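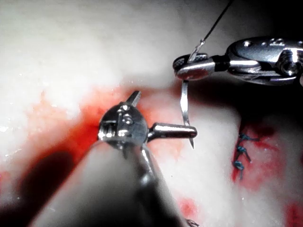
Closing the Gap: Interrupted Stitches on a Soft Tissue Pad

Course project report, Ayman Ramadan
Skills lab, Plevham

1. What I set out to do

The assignment asked for a practical skill that could be learned badly in April and less badly by the end of term. I picked suturing. My grandmother could hem a curtain while arguing on the phone, so I assumed the talent ran in the family. It does not seem to have reached me.

The question was simple enough: does the spacing of the stitches matter more than the tightness of the knots when you want two edges of soft tissue to meet and stay met?

2. Materials

Curved needle, black thread, tissue pad, two needle drivers. The needle is gently curved and comes to a sharp point, and where you hold it decides nearly everything. Grip it near the upper end and you get plenty of needle to drive through, but it also wants to swing. Grip it lower and it behaves, then runs out before it reaches the far side of the cut. I changed my mind about this most days.

The surface of the pad is pale and shiny, and it gives under the point before it lets it in. Blood makes the edges of a cut harder to find. I had practiced on felt first, which taught me a lot about felt.

3. Method

I worked through 40 practice stitches before any were allowed to count, then 22 that did. Each was a single interrupted stitch: in one side, out the other, knot, cut the tail, move on. I wrote down the spacing and gave each knot a score for tightness, using a scale I made up and then had to defend to my adviser. 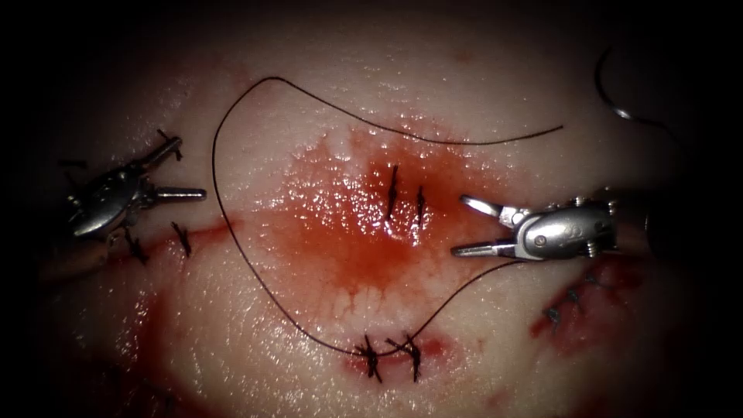 4. Managing the thread

This section was not in the plan. It earned its place by taking up most of my time.

A long thread saves you from starting over, and in return it lies in big loops across everything you are trying to see. Mine went over finished stitches, around cut tails and once under a knot I was halfway through tying. Cutting shorter lengths helped - I got 53 usable lengths from what was left - although the tails then had to be watched so they were not trimmed to nothing.

5. Results

Spacing won. Evenly spaced stitches with mediocre knots held the edges together better than tight knots placed wherever I happened to be. The tightest ones puckered the surface, and I had given two of those my top score.

6. What I would change

Score the knots after looking at the edges, and have somebody else do it. Skip the felt.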